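Notes for the bird club talk, 20 April 2024

(Start slow. People are still getting coffee.)

Hi everybody, thanks for giving up a Saturday morning when you could be out looking at real birds! I want to talk about nest boxes at Daly Pond, mostly the swallow boxes, and what I learned by checking the same 17 of them every week for a whole season.

So, quick background. The boxes went up along the east bank in February last year, on metal poles with a baffle underneath. I'd wanted to put them closer together, and I'm glad I got talked out of it. Tree swallows will squabble over anything within sight of their own front door, and the two boxes I did squeeze in by the culvert got one family between them (and a lot of yelling).

(Pause. Ask who has boxes at home. Wait for hands.)

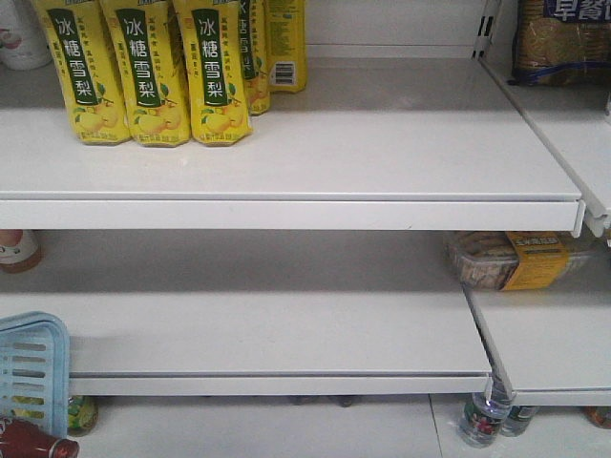
Leena Oksanen

Okay, the numbers. We had 68 eggs across the season, and 9 of the boxes fledged at least one chick. I was happy with that for a first year! House wrens took three boxes on the Gedine Road side, right up against the brush, and I'd move those poles out into the grass if I did it again. Wrens love cover and swallows don't care for it at all.

A word on checking. I go mid-morning, never in rain, and I tap the side of the box before I open it so the female has a chance to leave. Once the chicks are 12 days old or so I stop opening the door, full stop. They can jump early, and putting a swallow chick back in a box is a job I've done once and don't want again.

(Skip this next bit if we're running late.)

Feathers! If you have a clean white feather in your pocket in May, toss it up near the boxes on a breezy day. They'll come and grab it out of the air for the nest lining. My nephew did this for an hour and wouldn't go home for lunch.

For this year I'm adding boxes on the far shore, at least 300 feet from the wren brush, and I need two more people for the Tuesday walk. You don't need to know much, you just need boots and a pencil. The sign-up sheet is by the door, next to the spare box plans.

(Questions. Somebody will ask about house sparrows, so have the entrance hole drawing ready.)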